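Shop notebook, bench 3
Sun 31 March

Pusher arm, new work surface

Took the old melamine sheet off and put the maple board on the blue table. The melamine had a bow in it, and the finger was scraping on the left side and floating over the right. Flat is all I want from a surface at this stage. The maple is glued up from strips and the seams are faint but you can feel them with a fingernail. Went over both with 220 on a block. Still a slight ridge at the middle one. Leaving it for now.

Front corners are held down with the black knobs. Don't overtighten them. I did, and the near edge lifted a hair when I backed one off again. Snug by hand is enough.

Re-taught the table plane with the finger touching off at four points. Base to board center is 635 mm on the tape. The old value in the config was from before Haris moved the base, so everything was shifted toward the door. Fixed in the config and written on the tape on the side of the controller.

Finger: the dark gray rod from the Gerlach offcut, rounded over on the lathe. It sits in the black clamp ring under the metal collar. The clamp bolt wanted to turn the whole ring as it came up tight, so hold the bracket with your other hand while you do it. Tip clearance is set to 2 mm. At less than that it catches on the ridge at the seam, and at more it tends to ride up on the short blocks.

Blocks are the printed set, red, yellow, blue and green, spread out over the board by hand. I left the middle open so there is somewhere to push things. The textured top faces are from the print bed and don't matter, but the bottoms do. A couple were dragging and I rubbed them down on the same 220.

Ran single pushes at 60 percent speed to start with. The cube is easy, it goes straight if the finger meets it anywhere near the center of a face. Cylinders roll off the side of the tip if the line is out at all, which I expected. The star is the awkward one. If the tip lands in a notch it follows nicely, and if it lands on a point the block spins and goes wherever it likes. No fix for that yet except choosing the contact point better.

Stopped a run twice by hand. Once was my own mistake – I had the approach height in the wrong frame and the finger came down nearly on top of the heart. Nothing broken. There is now a lower limit on the approach move, and please leave it in. 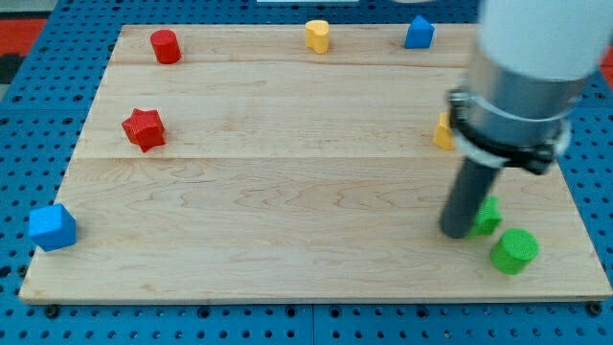

Hicham Shehata
Bench 3 lead, Catthorpe shared workshop

Still to do: plane or scrape the middle seam, check the clamp bolt again after a long run, log pushes by block shape. Haris has the good scraper at home and will bring it next time he's in.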